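## Drusska iron-on patches, denim blue (pack of 12)

I have two kids who go through the knees of their jeans by about the middle of each school term, so I mend a lot. For years I bought whatever iron-on patches the supermarket had. They came off in the wash. Nour Semaan at the fabric shop put me on to the Drusska ones in January and I've used most of a pack now, on school pants, a doona cover and my own work jeans.

The pack has 12 patches in three shades of blue, all cotton twill. Each one is a rectangle with square corners, and you should round those off with scissors before you start. The leaflet mentions this in small type at the bottom. I missed it on the first pair and the corners had lifted by the second wash.

They go on with a dry iron on the cotton setting. The leaflet says 12 seconds, which wasn't enough with my iron. I do two lots of that, one from the front and one from inside the leg, then leave the garment flat until it's completely cold. If you pick it up while it's warm the glue slides and you get a crease you can't press out.

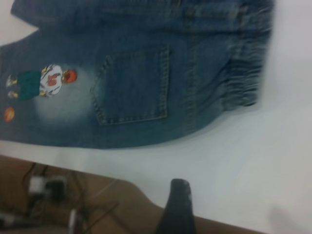 For knees on small sizes, the trouble is getting the leg flat enough to press. I put a folded tea towel inside so the glue doesn't go through to the back of the leg, and work from the hem up. If the leg is too narrow for that, unpick a bit of the inside seam (the one without the topstitching), patch it, and sew it closed again. It adds twenty minutes and the result is much neater.

Stretch denim is where these are weakest. The patch doesn't give and the fabric around it does, so the edge starts to peel after a few weeks of crawling and kneeling. A line of zigzag around the outside fixes it. The glue is thin enough that it doesn't gum up the needle, which I can't say for the Ollon patches I used before.

Colour is fair. The darkest shade is close to new denim and the middle one suits jeans that have been washed for a year. The lightest is too grey and I've only used it on the inside of things, as backing for a tear.

After some 12 washes at 40 degrees, line dried, the stitched ones haven't moved. Of the unstitched ones, one on a school knee has come up at a corner and the rest are holding. I haven't put any through the dryer.

Worth buying if you have a sewing machine to finish the edges. If you don't, get them for non-stretch cotton and skip them for leggings and jeggings. I'd like to see a pack with only the two darker shades.

Four out of five.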